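Search the notebook
Search Clear

Bench notebook, two-arm station
Entry: 28 September 2025
Kept by: L. Mathew

Continuing the finger comparison. Stock black fingers from Itari stay on both arms for this block. The Doucette soft pads are on the shelf until we have a baseline worth comparing against. Controller is the Clistik box, firmware unchanged since January.

Setup notes

Right wrist was remounted before the start. Bolt pattern allows a small rotation if the screws are tightened in sequence, so I tightened in a cross and checked the flange against a square. Left wrist not touched. Zeroed both arms, then ran the joint sweep at low speed. Left elbow has the same faint click near the end of travel that Dwight wrote up before. No effect on position readback. Leave it.

Control loop runs at 1,000 Hz on the Clistik. Grip commands go out at 40 Hz, and that mismatch is where I think the close overshoot comes from. When a grip target changes, the fingers get a step, the inner loop chases it, and the motor current spikes before contact is registered. On rigid objects it makes no difference. On soft ones the fingers travel further into the material than commanded and then back off.

Tried two fixes.

First: ramp the grip target inside the controller so it interpolates between commands. Overshoot dropped to where I can't separate it from noise on the current trace. Cost is a slower close, noticeable to the operator. Ravinder was on the leader arms and said it felt like pulling through grease.

Second: keep the step, lower the current limit. Faster feel, but the fingers stalled on fabric folds before they were closed. Raised the limit in small increments until the stalls stopped, and by then the overshoot was back. Abandoned.

Going with the ramp. Ravinder asked for a steeper slope and I gave him one. Parameter is in the config as grip_slope, old value commented out beside it.

Finger geometry

The pointed tips are good at getting under a strap or behind a zipper pull. They are poor at holding padding. Contact area is small, the load goes into a line, and the object pivots around that line as soon as the other arm pulls. Ginette's view is that pivoting can be handled in the motion by keeping the second gripper low and pressing inward. I agree for things with some weight. For light stuffed items I would still like the Doucette pads on at least the left side.

Tip friction varies with the tape. New tape on both sides before the next block, from the same roll.

Log has 149 grasp attempts in it for the stock fingers, counting the ones from before the remount. Those need to be tagged separately. The analysis script does not know about the remount and will pool them. Jocelyn has the script.

Bimanual check

Used the backpack with the plush at its front as the two-arm case. Good test because the two grippers work close together and want different force settings: light on the left, firm on the right. Per-arm limits do load correctly now. The earlier fault was a copied block in the config where both arms read the left value.

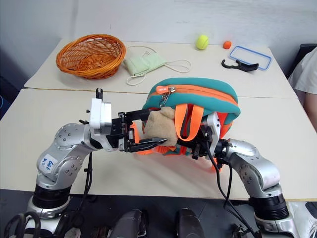

Stock fingers, both arms. Left at the plush, right against the lower front of the pack.

Wrist clearance is the limiting factor in this pose. The housings on top of the wrists stand up tall, and if both arms roll inward the planner will refuse the move well before the fingers are near each other. Shorter brackets would help. Clurus quoted for a low version and I have asked for the drawing before we order.

Cable slack under the wrists also needs attention. Loops hang past the front edge of the table on both sides. Enough length for full wrist roll, more than we need for anything in this test set. Add a second clip on the left, reroute the right along the forearm, then repeat the joint sweep with the cables in place.

Open items

- Tag log rows before/after right wrist remount (Jocelyn)
- Drawing for low bracket (me)
- Retape fingers
- Cable reroute, then sweep
- Soft pads on left only, repeat same grasp list with the ramp on
- Ask Dwight whether the elbow click has changed in pitch

Slope value is provisional. Do not copy it to the other station yet.

Last updated: 28 Sept, L. Mathew

Contact the notebook owner | Copyright, bench group | Back to top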